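**Re: Pay warrants of the Cornutov depot, series 4**

On 11/1/24, Tamsin Sorensen wrote:

> Has anyone used the pay warrants as evidence for who was employed at the depot in the last winter of the war? The catalogue gives 1,430 items, but I can't tell whether that means warrants or names. I am also unsure whether the laundresses and tailors were paid through the same series as the carters. Karabo Coetzee's article treats them as one body of workers, and I would like to know on what grounds.
>
> Tamsin

Tamsin,

The figure is for warrants. A single warrant may carry one name or a whole gang, so it can't be used as a headcount. I went through the February bundles for my chapter on civilian labour and found 400 entries under the heading "sundry hands", most without a trade.

On your second point, the laundresses were paid in the main series only until the depot moved to Tran. After that they appear in the quartermaster's contingency book, which was filed with the forage accounts and is easy to miss. The tailors stay in the main series throughout. Coetzee worked from the printed abstract, where the two are merged under "clothing", and I think that is the whole of the grounds. The abstract was made for the post-war claims and its compiler had no reason to keep them apart.

Three cautions if you intend to use the names:

- The clerk at Tran spelt by ear. The same woman can appear under several surnames.
- A mark in place of a signature does not show that the payee could not write. Foremen often marked for everyone.
- Warrants 4 and 6 in the second box are later copies. The paper is wrong for the date.
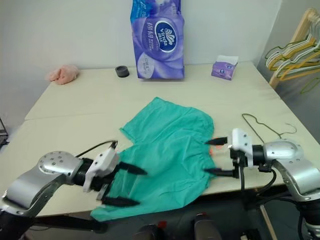
The claims files are the better source for what people did after the war, though they have their own slant. Claimants had to show loyal service, and the witnesses tend to repeat one another – sometimes word for word. Ingrid Esposito has a transcript of the Tran claims and may be willing to share it. Bevan Stubbs disagrees with me about the contingency book, so you should ask him as well.

Keegan Paquette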